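Two arms or one, and what did you forget to budget for?

tinsnips
We have 4,000 pounds to spend before the end of the financial year and my manager has decided the answer is robots. The job is sorting mixed small bits out of trays for gift packs. I have a quote from Holtetti for a pair of arms with grippers and it eats nearly all of it. Vodden do a single arm for a good deal less. What have I not thought of? I am assuming quite a lot.

brackenfold
The table. You'll spend weeks comparing arms and then bolt them to something out of the canteen. Get a proper frame, set it up level, and put it in the budget as its own line. Ours was an afterthought and it wobbled like one.

tinsnips
The canteen table was, I'm afraid, the plan.

mostly_spanners
It's always the plan. Also cables. Whatever length you think you need, you've measured it with the arm folded up neatly in the corner. Measure it with the arm at full stretch, then add the distance to wherever the power supply ends up, and then buy a spare of each.

gudgeon45
I'll be the miserable one. Buy one arm. Two arms is twice the setting up and a whole new hobby in stopping them hitting each other. We bought a pair and the second one spent its first year holding a cardboard sign that said DO NOT LEAN.

brackenfold
Disagree. If the stuff comes in bags or anything floppy you want one to hold and one to pull. With a single arm you end up building jigs, and jigs are only free if you don't count the person making them.

gudgeon45
I am the person making them and I can confirm I'm not counted.

mostly_spanners
Depends on the mix, surely. Tins and boxes, one arm will do. Packets and wrappers, I'd lean towards two. Before you sign anything, ask Holtetti whether the grippers are in the quote or "available". We had a lovely quote from Morin once where nearly everything useful was available.

tinsnips
Just checked. The grippers are in. The mounting plates are available.

mostly_spanners
There we are then.

pellet_stove
We've had a pair going since May. Full spend, so you can wince along with me: arms and grippers were the big one, then the frame, then 1,000 on what the spreadsheet calls "sundries", meaning power supply, trolley, cables, floor tape and a great many bins. The cheapest line was a wooden top at 79 quid and it's the only thing that has never needed a firmware update. We're on trays and baskets of odds and ends at the moment.

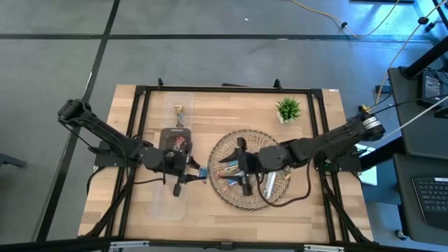 Should the laptop come out of the same budget as the arms?
Put it in the same budget, because if you leave it for IT to supply later you'll get whatever was in the cupboard.

gudgeon45
Seconded, annoyingly. Ours came from the cupboard. It takes its time.

brackenfold
Notice there's no mention of training in anybody's list. Pullik charge for theirs by the day and I thought it was daylight robbery until we tried managing without it. Get it written into the order while they still want your money.

gudgeon45
Or buy one arm and read the manual.

brackenfold
You have never read the manual.

gudgeon45
I've read the quick start. It was neither.

tinsnips
Right. I've gone back to Holtetti asking for plates, cables and a day's training in one price, and to Vodden for the single arm on the same terms. The canteen table has been stood down. Will report back when one of them replies, or when the money vanishes into the car park resurfacing, whichever is first.

mostly_spanners
My money's on the car park.

Contact the moderators | Copyright remains with individual posters | Back to top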